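# Notes on the Turolia reissue

24 January 2022

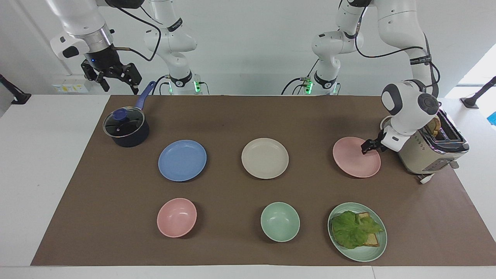

## What was reissued

Turolia made one album and one EP, and until this winter the album could only be had as a worn second-hand LP or a bad rip of one. Lacerda have now put out both on a double LP, with the album on the first disc and the EP plus two rehearsal takes on the second. I bought the vinyl and the download. The download is 24-bit and comes from the same transfer, though the levels differ, as I'll explain.

The sleeve notes are by Arlindo Rocha, who played bass and did most of the recording. They are short and mainly deal with equipment. He says the album was taped on an eight-track machine with one dead channel, so everything was planned for seven. Drums took two of those, bass one, guitars two, voice one, and the last was kept for whatever was left over. You can hear that plan throughout. The drums are narrow, the kick and snare share a microphone, and nothing in the kit moves across the stereo picture.

## The transfer

The old pressing had two faults. The bass was rolled off early, probably to fit the running time on each side, and there was a hum under the quiet parts. The hum is gone. I checked the gap before "Flaltar" on headphones at a volume I wouldn't use for music, and all that remains is tape hiss. The hiss has been left alone, which I prefer. Heavy noise reduction would have taken the cymbals with it.

The bass is back as well. On "Borton" the line under the second verse drops to the open low string and stays there, and on my old copy that passage was more or less guesswork. It is now plain that Rocha plays slightly behind the drums for the whole verse and then catches up at the chorus. I had always put that drag down to the guitars.

The download is louder than the LP. It isn't crushed, but the peaks have been trimmed, and the snare on side two suffers for it. If you have a decent turntable, get the LP. If you haven't, turn the download down a little before you compare it with anything.

## Tempo

One claim in the notes I can't make fit. Rocha writes that "Flaltar" was recorded at 84 beats per minute and sped up for the original release. I tapped it out on the reissue and got 100, with the pitch sitting where the live recordings have it. Raising a tape from 84 to 100 would lift the pitch by three semitones, and the voice would show it. It doesn't. Either the song was taped twice or he is remembering a different one. The slower of the rehearsal takes is a possible source of the mix-up, as it starts well under the album speed and creeps up.

## The EP

It's the weaker record. The songs are longer, the drum machine on the opening track is badly matched to the live kit that comes in over it, and the voice is buried. The last track is worth having for the guitar tone alone: a small amp turned up too far, recorded close, with no reverb that I can hear.

## Pressing quality

My first disc is flat and quiet. The second has a light warp that doesn't affect tracking, and a run of clicks near the start of the EP that survived a wet clean. I've asked Lacerda for a replacement disc and they have promised one in February. The inner sleeves are plain paper and shed dust, so I moved both records into lined ones.

I'll add a line on the new copy once I've played it through.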